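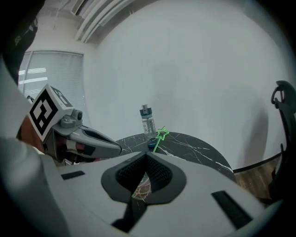 What gets left behind on a shared table, and how long does it stay there?
Mostly drinks bottles and lids, and they stay until someone wants the seat.

Left on the Table: short project report
Dionysis Panagiotou
Module: Everyday Spaces, submitted February

1. What I looked at

The tables in the Pevton building, ground floor lounge and the two side rooms. People eat there, work there, wait for lifts home. Things get left. I wanted to know what, and whether the type of table makes any diffrence to how quickly it's cleared. My first idea was about chairs but that had been done to death last year so I changed in week two.

2. How

40 rounds over the term. Same route each time, start at the big windows, side rooms last. A round took me 25 minutes if no one stopped me to chat. For each thing with no person near it I wrote down the item, the table and the time. Next round, was it still there or not.

Rules I had to make up as I went along:
Bags and coats don't count, they mean someone's coming back.
A bottle and its own lid is one item if the lid is on, two if it's off.
Crumbs don't count. Wrappers do.
If I can't tell what the lid belongs to it goes down as "lid, loose".
Nothing gets moved by me. I broke this once for a yoghurt.

The first rounds were done before the lid rule so those are a bit shaky. I went back through my notes and fixed what I could.

I also handed out a short paper form, 50 copies. Asked people what they last left on a table by accident and where they'd look for it. Not all came back and a few only had drawings on.

3. What I found

288 items in the log. Biggest group was bottles, mainly clear plastic ones with some water still in. Reusable and throwaway both, though it got hard to tell from any distance and I stopped splitting them. Then cups. Then loose lids, which I'd not have guessed would come so high. After that paper, pens, hair things, chargers.

Last group I called "play and party" for want of a better name. Balloons on sticks, paper crowns, a green star wand propped against a water bottle, a kazoo. Small group but the most interesting to me. Drinks things get binned by whoever sits down next. Party things don't. People shift them over a bit and sit round them, or stand them up against something so they don't roll off. One paper crown lasted nine rounds and went through three tables.

Tables: there are the long pale ones (Vilton, label underneath) and the small round ones, black with a white-veined marble pattern. Long ones collect more but you'd expect that, more people. The round ones hold on to things longer. My guess is a round table only really fits one or two people, so if there's stuff on it you go somewhere else and the stuff stays. On a long table you just push it down the end.

Colour might matter too. Dark things on the dark tables, I missed a few myself on the first pass and only saw them coming back the other way. Small dark lids especially. Clear bottles are easy to spot on black, bright green or pink you see from the door. Not tested properly, would need swapping the tables round and I wasn't allowed.

4. From the forms

Most common answer for what they left: water bottle. Most common answer for where they'd look: the desk by the entrance. The desk told me hardly any bottles get handed in, they get treated as rubbish. Chargers do get handed in. So people are looking in the wrong place for the thing they lose most.

Best comment on a form: "I didnt leave it, I was saving the table." That's a fair point and my method can't pick it up at all. Some of my left items were probably somebody's reserved sign.

5. Problems

Only one person logging. No evenings after the first fortnight because of my shifts at Begum's. The Plateo café moved its bin halfway through the term and cup numbers dropped straight after, so anything on cups before and after isn't comparable. Should of split the table of results in two there, ran out of time.

6. If I did it again

Fewer rounds, closer together. Sketch the table top each time, I had positions in my head and then lost them. Ask the cleaners first, they knew most of section 3 already.

A tray or shelf by each side room door for found things might be worth a try, bottles included. I've put this to the building office, no reply yet.

Log sheets are in the blue folder, appendix A is the item list, appendix B the blank form.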